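O tabuleiro de Grenitz, finalmente em casa

Quem acompanha este blog sabe que eu coleciono jogos de xadrez temáticos há muito tempo e que a minha fraqueza são os conjuntos em estanho. Pois bem, chegou a peça que eu andava namorando desde janeiro: o conjunto Trurier, tema viking, 32 figuras — e eu passei a tarde inteira com um sorriso bobo na cara!

Encontrei o conjunto por intermédio da Yolanda Blackwood, que tem uma banca na feira de antiguidades de Grenitz e com quem troco mensagens desde que comprei dela um par de torres avulsas. Ela me escreveu perguntando se eu ainda procurava alguma coisa da série nórdica, mandou o preço (900, com o tabuleiro incluído) e eu respondi que sim antes mesmo de perguntar pelo estado das peças. Não façam isso, por favor. Mas deu certo.

A caixa veio forrada com um feltro verde bem gasto e cada figura embrulhada em papel de seda. O rei tem 10 centímetros de altura e segura um machado apoiado no chão, com a barba trançada até a cintura. A rainha leva um manto com uma gola de pele tão bem trabalhada que dá para sentir os fios com a unha. Os bispos são videntes encapuzados, os cavalos são cavalos mesmo (ainda bem, não gosto quando inventam demais nessa parte) e as torres são proas de navio com cabeça de dragão. E os peões! Cada peão tem um escudo diferente. Fiquei um tempão comparando um com o outro, com a lupa na mão, e achei um de que gostei especialmente, com um corvo gravado no centro.

Na base do rei vem a marca do fabricante e o número 371. A Yolanda acha que é o número do conjunto dentro da tiragem. Eu tenho minhas dúvidas, pois já vi numeração assim em peças da Hutchins e lá era número de molde. Se alguém tiver outro Trurier em casa, olhe embaixo do rei e me conte!

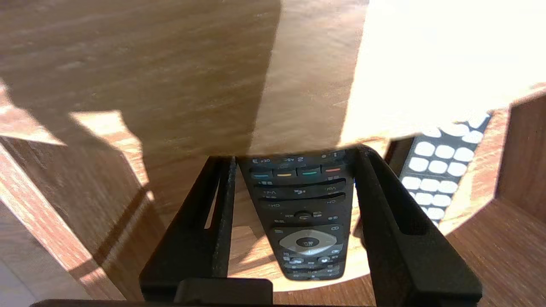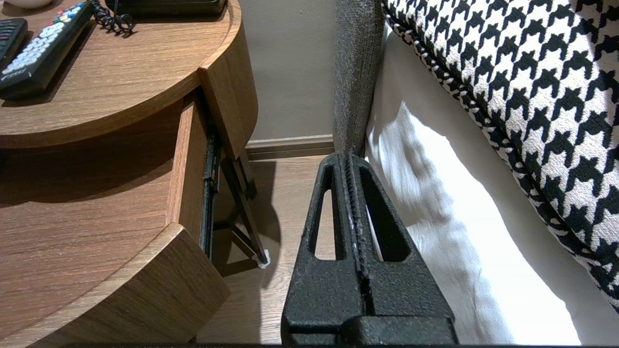 O controle da TV e a mesinha de madeira, perto da cama cinza.

Agora a parte da limpeza, que sempre rende comentários. O estanho estava escurecido nas dobras, e eu gosto dele assim, com contraste. Então fiz só o mínimo: água morna, uma gota de sabão neutro, pincel macio de aquarela e um pano de algodão para secar logo em seguida. Nada de polidor, nada de palha de aço, nada de bicarbonato. Já estraguei um bispo medieval com bicarbonato no começo da coleção e ele está até hoje na estante, com cara de quem não me perdoou.

Cinco peças estavam com o feltro da base solto. Tirei o resto da cola velha com um palito, recortei círculos novos de um retalho verde-escuro e colei com cola branca, deixando as peças de pé sobre papel-manteiga durante a noite. O verde não ficou idêntico ao das outras, mas com a peça no tabuleiro não aparece.

O tabuleiro é outra história. É marcado Holtance, portanto não nasceu junto com as peças, e as casas são um pouquinho apertadas para o rei e a rainha. Jogando, eles esbarram nos vizinhos. Para exposição fica lindo, com aquela borda de nós entrelaçados, e por enquanto vai continuar assim. Mais para a frente quero procurar um com casas maiores para as partidas de verdade, porque eu jogo com os meus conjuntos, sim senhor! Já levei bronca de colecionador por isso e continuo jogando. O peso de um cavalo de estanho na mão, aquele toque surdo quando ele pousa na casa — não troco por nada.

A estante teve de ser reorganizada. Os cavaleiros medievais desceram uma prateleira, o conjunto egípcio em resina foi para a vitrine do corredor e os vikings ficaram na altura dos olhos, com as proas viradas para a janela. No fim da tarde a luz bate de lado e cada escudo ganha uma sombrinha.

Para o próximo post estou separando as miniaturas avulsas que vieram de brinde na mesma caixa: um arqueiro, dois remadores e uma figura com uma trompa que ainda não consegui identificar. A Yolanda também não sabe de onde saíram. Se alguém reconhecer um tocador de trompa com elmo de bico e capa curta, me escreva, que eu mando uma foto da base!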